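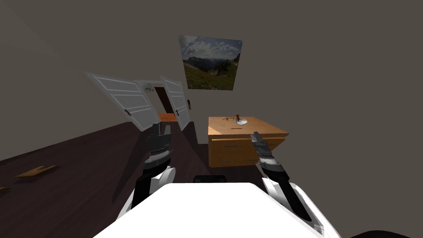

How Does a School or Museum Buy a Robot?

A robot is a large purchase, and the people who choose one have to plan with care. This page explains how the planning is done. It was written by Glória Gouveia and Ridwan Liew of the Pidinlow Learning Centre for readers aged 8 and over.

What is the robot for?

The first step is to write down the jobs. At Pidinlow, the list had 7 jobs on it. They included picking up a dish, opening a drawer and passing through a doorway. A robot that only has to lift things from a table may need one arm. A robot that must hold a dish steady and place something on it will usually need two.

The part of a robot that takes hold of things is called a gripper. Some grippers have two fingers and some have more. A thin stick and a wide dish are very different to pick up, so the buyer must ask which objects the gripper can manage.

Trying it out on a computer

Before any money is spent, the robot can be tested in a simulation. A simulation is a pretend place made by a computer. It can have floors, walls, doors and furniture, and a computer model of the robot can be put inside it. If the model knocks a cabinet, there is nothing to mend.

Simulations have limits. A real floor may be uneven and a real drawer may stick. For this reason the Centre also asks to see a real robot at work before it agrees to buy.

What does it cost?

The price of the robot is only one part of the budget. A budget is a plan for spending money. The Centre's budget also has lines for:

Delivery and setting up
Training for staff
Spare parts, such as fingers for the grippers
Repairs and yearly checks
Electricity

Hok-lam Lai, who prepares the budget, puts aside 600 pounds each January for spare parts. If the money is not used, it is kept for the following year.

Buying or renting?

Some equipment can be rented. Renting costs less at the start – but the payments go on for as long as the robot stays. The Centre compares the full cost of both before it decides.

Measuring the room

A robot needs space to reach and turn. Staff measure the doorways, the height of the tables and the gaps between the furniture. They also mark out a safety area where visitors may not stand while the robot is moving.

Words to remember

Budget: a plan for spending money.
Gripper: the part of a robot that holds things.
Simulation: a pretend place made by a computer.

Something to try

Choose one job at home, such as clearing a table. Spend 30 minutes writing down every movement it takes, then decide which movements would need two arms.

Page last checked: November 14, 2022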